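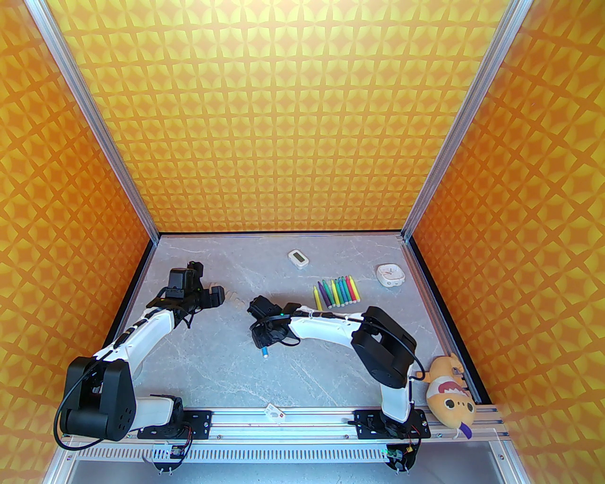

The Wallpaper Vote

The town of Zodutville had 479 people in it, and by July every one of them had an opinion about the wallpaper in the memorial hall.

My opinion was that I didn't care, and this was the reason I was put in charge of it. The mayor explained it to me outside the bakery with half a vanilla slice in her hand. Everyone else had taken a side, she said. I had lived in the place for six years without taking a side on anything, including the roundabout, and people had noticed.

"It's a couple of hours' work," she said. "You count the slips and you read out the winner."

I have since learned to ask what happens after that.

The old paper was brown. It might have been another colour when it went up, but it had spent decades in a room with an urn and it had given in. Along the north wall it had begun to let go at the top, so that during the flower show it leaned out over the dahlias like someone trying to read the judges' notes. A bequest had come in, enough for new paper and a man to hang it, and the dead woman's only condition was that the town should choose.

I have thought about her a good deal. She must have known us.

There were two papers to choose from. One was called Plameck, a plain stripe in the sort of green you get in dentists' waiting rooms. The other was called Lorkurska, and it had birds on it. The birds were large and had been drawn by somebody with a grudge. They looked sideways out of the leaves, each with a single round eye, and when the sample was pinned up in the post office the postmistress moved her stool so she could sort the mail with her back to a wall.

I'd have picked the stripe, if I had cared, and I want it noted that I didn't.

The Plameck people were mostly from the top of the hill. They used words like "restful". The Lorkurska people lived down by the creek and said that the hill had been restful for long enough. By the second week there were signs on fences. A man I had always thought of as sensible painted a bird on his water tank, eye and all, facing uphill. The woman opposite had her front door done in green stripes and then had to give directions to her own house by asking people to ignore it.

The bowls club split. The choir didn't split but stood further apart.

I kept my head down and photocopied the slips. I made 400 of them, on the grounds that babies couldn't vote and that the family out at the quarry never voted in anything. The quarry family came in on the first morning, all nine of them, in ironed shirts. They wanted birds.

Voting was held in the hall itself, so that people could look at the walls while they made up their minds. I sat at a card table beside the urn with a biscuit tin that had a slot cut in the lid. The slot had been cut with a tin opener and it took a bit of skin off anybody who pushed too hard. I put up a note about this. The hill accused me of discouraging turnout.

I had a lot of visitors that day who had already voted. They brought me things. The creek brought lamb sandwiches and the hill brought a lemon cake, and I was careful to eat the same amount of each in full view. By three o'clock I was as fair as a man can be and had to undo my belt.

At six I locked the doors and counted. Then I counted again with the lights on.

It was a tie.

I sat there for a while with the two piles. It was quite dark outside, and I could hear both sides of the town standing on the gravel, not talking to each other. I looked through the spoiled slips in case there was something I could use. One had a drawing of a horse. One said "brown is fine". One, in pencil, in very small writing, said "Whichever one he doesn't want", and I turned it over a few times, but there was nothing on the back.

There was also my own vote. I hadn't cast it. I'd been so busy not caring that I had walked past the tin all day, and there was still a blank slip in my shirt pocket with a bit of icing on it.

I could have written Plameck. I'd like to say some principle stopped me. What stopped me was that I could see the water tank from the hall window, and that bird, and I knew I had to walk home past it.

So I rang the shop in Nolte that was selling us the paper. It was well after closing, but the man lived upstairs and seemed glad of the company. I asked what else he had.

"Nothing you'd want," he said.

I asked him if he had enough of it.

I went out on the steps and told the town that the result was a tie, and that under the rules a tie meant neither. There weren't any rules. I had a piece of paper in my hand, though, and I looked at it while I spoke, and people will believe a lot from a man on steps with a piece of paper. It was the receipt for the photocopying.

The third paper went up in four days. It's a beige with a fleck. When the sun comes in late in the afternoon the fleck gets a bit worse. The man from Nolte hung it himself, and he kept stopping to ask if we were sure.

They all hate it. I was in the hall for the flower show and I heard a woman from the hill say to a man from the creek that it was like being inside a biscuit, and he said no, a biscuit would have some go in it, and then he held the door for her. The choir has closed up again. The bowls club has drawn up a joint letter about me, signed by both halves, and I'm told it's very well written.

The mayor stopped me outside the bakery last week. She said there was a little money left over from the bequest and people were wondering about curtains.

I said I had always been strongly in favour of curtains – red ones, velvet, with tassels – and that I'd fight anyone who wasn't.

She wrote that down and went off to find somebody else.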